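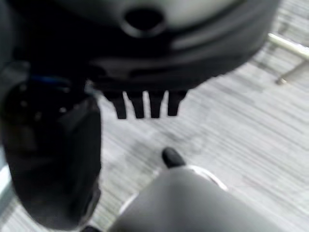
Keeping the Floor Clear at Hovside

Brenda Henríquez has looked after the workroom at Hovside since September, and the first thing she did was take up the rugs. "There were three of them, all different sizes," she says. "People liked them. I didn't like what was under them."

The floor is pale gray, and it shows everything. Henríquez sees that as a point in its favor. "On a dark floor you can lose a washer for a month. On this one you see it from the door."

We talked at the end of a Wednesday, after most people had gone home. The room measures 598 square feet, and she sweeps all of it by hand before she mops. She starts at the back wall and works toward the hallway. A vacuum would be faster, she admits, but she wants to see what comes up before it goes in the trash.

What comes up is mostly cable ties. Screws are next, then bits of tape. She keeps a jar for anything that might belong to something, and on Fridays it gets emptied onto a tray so people can claim their parts. "Nahuel takes most of it," she says. Nahuel Sepúlveda has the bench nearest the window. He told me later that he had found a set screw in the jar that he'd been about to reorder.

Her rule for everyone else is short. Nothing is stored on the floor. Boxes go on the shelves, bags go on the hooks, and anything that has to stay down overnight gets a tag with a name on it. In her first week she wrote 29 tags. "I stopped being polite after that," she says. Now there are days when she writes none.

The mopping took longer to sort out. The cleaner she inherited left a film, and dust stuck to it by the next morning. She switched to warm water with a small amount of plain dish soap, then a second pass with clean water. She changes the bucket halfway through. Yamila Ocampo, who runs the building schedule, gave her the last half hour of the day so the floor can dry with the doors shut.

I asked whether she would ever put the rugs back.

"One, maybe, by the coat hooks," she says. "It would have to be washable. And I'd want to pick it."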